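Hilo: me pidieron opinión sobre el servicio de clasificación con dos brazos que ofrece Galtullow. Va lo que tengo, sin folleto.

El paquete se llama Xolalpa. Dos brazos, bandejas de colores, cámaras y "puesta en marcha acompañada". La palabra acompañada sale diez veces en la propuesta. La conté.

Dicen que en octubre hicieron 1000 ciclos con artículos de papelería y acertaron 813. Pregunté qué cuenta como acierto. Rigoberto Barajas, de ventas, quedó en mandarme la definición. Sigo esperando.

La mesa de pruebas, con sus lápices y sus gomas:
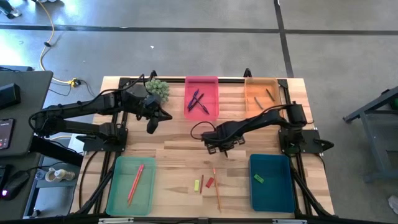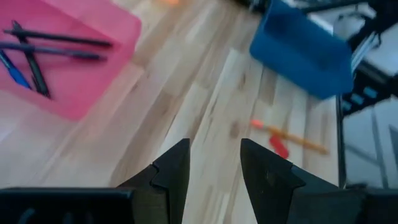
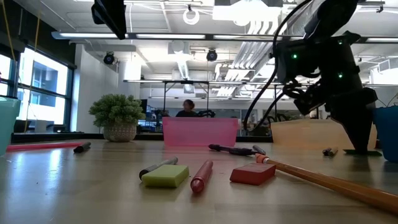 Fotos: Glenys Ellwood / Galtullow

Lápices, gomas, plumas. Bien para empezar, pero mi almacén mueve bolsas blandas y blísteres brillantes, y de eso la propuesta no trae ni una línea.

Lo que me gusta: la cámara en la muñeca. Ver la pinza abierta y las piezas de cerca ayuda mucho al ajustar agarres.

Lo que no: la cuota incluye 226 horas de ajuste remoto y no aclara quién paga la hora 227. Tampoco quién cambia los dedos cuando se gasten — y se gastan.

Romden cotiza algo parecido con un solo brazo y sin cuota. Más lento, supongo. No lo he probado.

Por ahora no firmo. Les pedí una prueba con mis bolsas, en mi turno de noche y con mi gente mirando. Si aceptan, sigo el hilo.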